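I've been using the Troltlow floor lamp long enough now (through one whole gray winter and into May) that I feel okay about writing it up properly. Short version for the skimmers: I love this thing. Longer version follows, with the complaints, because I do have complaints.

Some background. My partner Loïc and I rent the ground floor of an old house, and the front room gets daylight until maybe two in the afternoon. After that it's a cave. I read in there, I mend clothes in there, and I had been doing all of it under a ceiling fixture that makes everyone look seasick. I wanted one good lamp that could stand behind the armchair, throw light on a page, and also swing up to light the ceiling when people come over. That's it! You would not believe how hard that is to find without a marble base the weight of a small pony.

The Troltlow is made by Prelby, who I only knew from their little clip-on desk lights. It's a tall stem with a jointed arm, a shade the size of a cereal bowl and a foot pedal on the base. There are two models and I got the taller one, which cost me 200 dollars with shipping. Not cheap. I'd been eyeing the Yeom reading lamp for months, which was less, but the Yeom doesn't tilt all the way up and I knew that would drive me nuts.

Setup

It comes in a long skinny box that the delivery person leaned against the porch rail like an umbrella. Inside there are four parts, a hex key, and a sheet of drawings with hardly any words on it. I had it standing in 11 minutes, and that includes looking for my glasses. The only fiddly bit is feeding the cord down through the stem before you screw the base on. Do it in the order the drawings show. I didn't, the first time, and had to unscrew everything and start again (included in the 11 minutes, thank you very much).

The base is a flat disk with a felt bottom, heavier than it looks, and it hasn't budged even when the dog leans on it. It also slides under the armchair, so the stem sits nice and close to the back.

The light itself

Okay, this is where I get excited. The warm setting is really warm, like late afternoon, with none of that orange tint cheap bulbs get. The cool setting I thought I'd never use, and then I sat down to darn a pair of navy socks with navy thread and there was every single stitch. There's a middle setting too. I forget it exists.

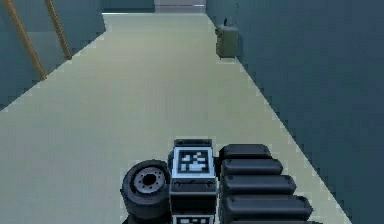
Dimming works by holding the pedal down with your toe. Tap for on and off, hold for brighter or dimmer. It took me a couple of evenings to stop overshooting, and I still can't do it in thick slippers. But it's so smooth! No steps, no buzz, no flicker at the low end. I can take it down to a glow that's just enough to find the couch by, and we leave it like that when we have somebody sleeping over.

Pointed at the ceiling and turned all the way up, it lights the room by itself. I've had the overhead fixture off since the second week. When my friend Sandrine Perrin came for dinner she asked whether we'd painted, and we hadn't. The walls are the same dull blue-green they were when we moved in. They'd just never had decent light on them before.

Color matters more with light than I understood going in, by the way. Our walls go flat and a little gloomy under cool light and much softer under warm. If you have dark paint I'd try any lamp on warm first, and bounce it off the ceiling before you decide you need a brighter one. I nearly bought a second lamp, and all I needed was to tilt this one up.
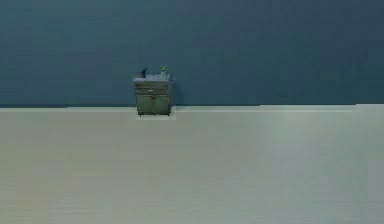 The arm

The joints are held with spring tension, so there are no knobs to tighten. You push it and it stays. Mine was stiff for the first few days and then loosened up to just right, and it hasn't drooped since. I read a few gripes about drooping before I bought it, mostly from people with the shorter model, so I can't speak to that one. Quentin Delorme, who lives upstairs and borrowed mine for a weekend of jigsaw puzzles, went and bought his own, and his is holding fine too.

The reach is generous. With the base behind the chair I can pull the shade over my left shoulder, my right shoulder, or right down over the side table when I'm sorting buttons. The shade swivels on its own joint, and that one turns a bit too easily for my taste. If you grab the shade to move the arm you'll knock the angle off. Grab the arm.

Things I don't love

The cord is too short. It's fine if your outlet is behind the chair, and mine is across the corner, so I've got an extension cord running along the baseboard and I notice it every time I vacuum.

It forgets its brightness if the power goes out, and comes back on at full blast. We had an outage in the small hours one night and I thought somebody was in the house with a searchlight.

The finish on the stem shows fingerprints. A dry cloth takes care of it, but you will be getting out the dry cloth.

And the bulb is built in. Prelby will sell you a replacement head (part number 2362, if you're looking, it's hidden at the bottom of their parts page), but you can't just screw in something from the grocery store. If that's a dealbreaker for you, look at the Nitik, which takes regular bulbs. I tried one at my sister's place and the light was lovely, though the base takes up a lot of floor.

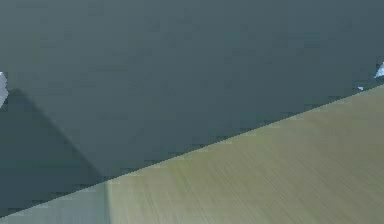

Dark slate gray against wood grain.

Would I buy it again?

Yes, tomorrow! It's the one thing I've bought for this room that I use every day, and I've read more books this winter than in the two before it. I'd get the taller model again too, even for a smaller room, just for the way it does the ceiling.

If you're deciding between the finishes, I went with matte black, and there's a cream one that I think would look great next to light wood. The cream was sold out when I ordered. It's back now, naturally.

Somebody asked in the comments on my armchair post whether the pedal works on thick carpet. I've only had it on bare floor and on our thin rug, and it was fine on both. If you've tried it on something shaggy, please leave a note for her!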